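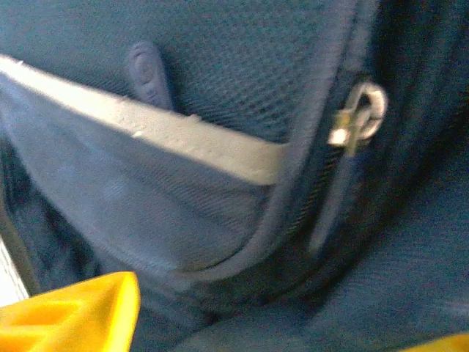 Last updated: Wednesday, May 6, 2020
Posted by the Oltlow shed blog

So the Mustosa fingers have been on the arm since February and I've had enough emails asking whether they're worth the money that I'd better write something down. Short version: mostly yes, with a grumble about the screws and a bigger grumble about the software. Long version, put the kettle on.

If you haven't been following along, I've got a Hirach arm bolted to the bench out in the shed. It's the small one, second hand, and it came with the standard metal jaws, which are lovely if everything you own is a machined block. Mine isn't. I want it to handle bags and clothes and all the floppy stuff that fills up a house, and the metal jaws were hopeless at it. They'd either slide straight off a bit of cloth or grab so hard at the tips that I'd be wincing for the stitching. I tried heat shrink on them. I tried bits of an old bike tube (don't, the glue goes everywhere). In the end I cracked and ordered the soft goods kit from Şimşekoğlu, who seem to be the only mob who'll ship it here without making you ring them first.

It's $700. I know. For that you get the two fingers, a mounting plate, a little wrist camera on a bracket, a cable that's too short, and a login for the software. I sat on the order page for a good while before I hit the button, and then it took 19 days to turn up, and I checked the tracking every single one of them like a kid before Christmas.

The fingers first, as they're the whole reason for buying it. They're very, very yellow. My partner calls them the bananas and I'm afraid it's stuck. They've got a sort of lattice moulded into them, rows of rectangular cut-outs, with a wedge shape at the top end and black rubber along the side. When you close them on something squishy they give a bit, and the give is what you're paying for. With the old jaws I was forever fiddling the closing width by tiny amounts, and with these I can be a fair way out and still get hold of a handful of fabric.

Fitting them was an hour of my life I'd like back. The plate lines up with the Hirach wrist beautifully, no complaints there, but the screws that hold the fingers to the plate go in from underneath at an angle that no human wrist was designed for, and the hex key in the box is made of cheese. Use your own. I also had to take the camera bracket off again after I'd put it on, as it covers one of the screw heads, and the instructions put those two steps in the wrong order. I've written to Şimşekoğlu about it and they were very nice and said they'd pass it on, so who knows.

Now, backpacks. I've been using bags as my test piece because they've got a bit of everything: slippery panels, mesh, zips, piping, stretchy pockets, floppy bits of strap. A bag is miles harder than a folded towel! A towel is the same all over, so if you miss by a bit you've just got a different bit of towel. On a bag you miss by a bit and you've got a zip in your fingers where you wanted the strap.

Big flat panels are where I had the most trouble. If the bag's stuffed full there's nothing to get hold of, and the fingers just skate over the front. Let some air out of it, so to speak (I pulled half the newspaper out), and it's a different story. You get folds, and folds are what these fingers love.

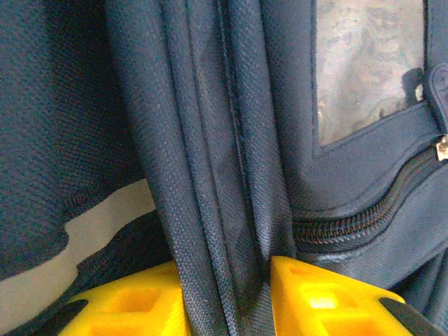

Mustosa fingers closed on a fold of navy fabric, right beside the zip.

I was really pleased with how they hold a gathered-up bit of material like that. What I do is come in with the fingers wide, push down a touch so the fabric bunches up between them, then close slowly. Slowly is the important word. There's a default speed in the software that's far too eager for cloth, and the fabric hops out of the way before the fingers get there. I turned mine down to 40 per cent and left it there. It's boring to watch but I get far fewer misses, and I can drink my tea at the same time.

Zips are still beyond me. The pull on a backpack zip is tiny and it flops about, and the wedge ends of the fingers are a bit chunky for picking up something that small when it's lying flat on the fabric. Pulls with a ring through them are better, in that the ring sometimes stands up and gives you a chance, but "sometimes" is doing a lot of work in that sentence. Mustosa sell a narrower tip for small parts and I'm trying very hard not to look at the price of it.

The camera I'm in two minds about. Having it at the wrist is brilliant for seeing what's between the fingers, and once you've had that view you won't want to go back to squinting from across the bench. It's right in amongst it. But it's so close in that dark fabric just swallows everything up. Navy is awful. Black is worse. If you're moving at any speed the picture goes soft as well, so I've got into the habit of stopping the arm before I grab a still. I stuck a cheap desk lamp with a bendy neck beside the arm and that did more for the picture than an entire evening of mucking about with the exposure settings. Colours come out cooler than they look to my eye too, which doesn't bother the arm but bothers me a bit.

And the software, oh dear. It wants you to log in every time. I'm in a shed, the wifi out here is one bar if the neighbours are being kind, and I've had mornings where I couldn't open my own gripper because a web page wouldn't load. There's an offline mode, and I only found it by accident, three menus down under "Regional settings" of all places. Turn that on the day you get it. The recording side is decent once you're in: you press the button, drive the arm about, press it again, and it files the lot under the date. I wish it would let me rename things. I've got a folder full of sessions I can only tell apart by opening them.

Wear and tear, since a few of you asked. The rubber is still well stuck down and the yellow bits have picked up some scuffs where I drove them into the bench (my fault, twice). I haven't managed to crack one. I do wipe the rubber over with a damp cloth now and then, as it collects lint like you wouldn't believe, and it grips noticeably better when it's clean.

Would I buy it again? If you've got a Hirach and you want to handle soft things, I reckon so, yes. If you're mostly picking up blocks and bottles, keep the jaws you've got and spend the money on a better lamp and a proper set of hex keys. And if you've got a different arm altogether, check the plate with Şimşekoğlu before ordering. There's a list on their site but it was out of date when I looked, and they had to email me the right one.

Next up I'm going to have a go at getting a jumper into a bag, which I fully expect to go badly. I've also ordered a longer cable. If anyone's had luck with zips on these fingers please leave a comment, I'm all ears.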